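Admissions Yield

Admissions yield is the share of admitted students who say yes and enroll. I've been writing up entries on graduate recruitment for a while now, and this is the one people mix up most – usually with the acceptance rate, which compares offers to applications.

The math is easy. Say a business school makes 2912 offers and 1599 people enroll: divide the second number by the first and you get a yield of just under 55 percent. Schools argue (a lot!) over what goes into it, though. Some leave deferrals out, some count them in the year of the offer, and I've seen Prulivard College do both in back-to-back reports.

History and use

Pierina Cirillo's handbook for the Meinecke School treats yield as a planning tool, and I like that approach. Her team looks at it by program and by round, so a January offer never gets lumped in with a late summer one. Molent runs the same numbers but adds scholarship size, and I think that makes the table much more useful if you can stand reading it.

Melt

Yield is taken at deposit time in most offices. Students who pay and then don't show up are called melt, and at Caver they recheck the list 10 days before classes start. Part-time programs tend to run their own calendar, so I've left them for a separate entry.

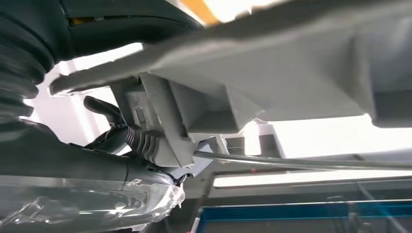 2 min read

Related entries
Acceptance rate
Deferral
Summer melt
Waitlist

Contact the editors | Back to top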